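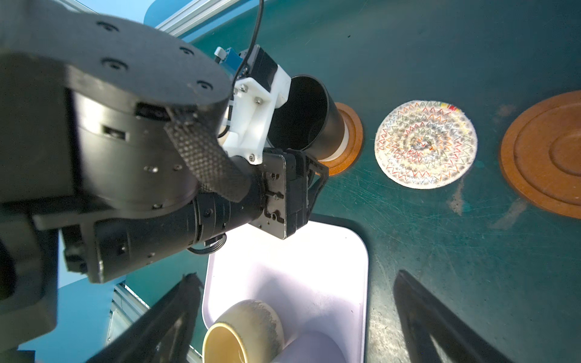
30/07/2022

I have been told, by three separate articles and by Anisa, that a table should be "styled". I don't believe it. A table should be wiped. But Anisa Chong is coming to eat with us in December and has already asked what I'm doing about the table, as if it were a leak, so I have made a start five months early and in a bad temper.

The green table stays. Dark green with a bit of blue in it, and scratched all over. The man in the Drurneck shop wanted to sell me a tin of scratch remover and said it would come up like new. I asked if he had used it himself. He said a lot of people were pleased with it. I kept my money.

Then coasters. I do not understand why one needs coasters on a table that is already ruined, but apparently one does. I have an orange wooden one, and a white felt one with zigzag stitching going round and round in red, orange, blue, green and grey. The felt one came from the Mandagi fair and the woman on the stall swore it would wash. I doubt it. White felt under a coffee cup! I give it until the end of August. The stitching is pretty, I'll allow that, and it does more for the green than I expected, though I won't be saying so to Anisa, who chose it.

The big orange plate is another matter. Wooden, round, with raised rings on it one inside the other, so anything you stand on it will sit half on a ridge. What is it for? Bread, says Anisa. The crumbs will go down between the rings and stay there until we move house. Fruit, says the label, and also "everyday gatherings". We don't have gatherings. It takes up a great deal of table and I keep thinking it would look better on a wall, or in a cupboard.

Cups. The black one with the white band near the bottom is plain and I like it. The cream speckled one has a yellowish glaze inside, which the Trultometti catalogue called "buttermilk glow" and which I would call yellow. It holds 300 ml according to them. I measured it with the kitchen jug to the lip and got less, and wrote to tell them so, and have had no answer. I don't suppose I shall. Nice enough to hold, mind you.

The white tray is the only thing I would buy again. Plastic, rounded corners, no claims made for it at all. You put things on it and carry them to the sink.

I tried 4 arrangements this afternoon – no, I'll be fair, I tried two properly and then shoved things about – and could not see that any of them was better than the last. Anisa says you have to live with it for a while. People say that about sofas as well, and about damp.

Dredance have a sale on until Sunday week, tablecloths. A cloth would cover the scratches and hide the green, and then I suppose I'd need different coasters. Not going. Must ring the dentist, and find out where the jug lid has got to.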